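The old mechanic at Potside had looked after the Derton grippers for 16 years, and she still said good morning to each of them, the left one first, as it was inclined to sulk.

"Let's see those fingertips, dear," she said, and eased the black pads together until they met at the top. 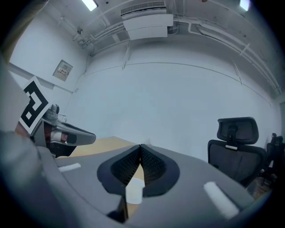
She wrote "pads meeting nicely" in the July book, put the kettle on, and promised the left one it could have its new spring after tea.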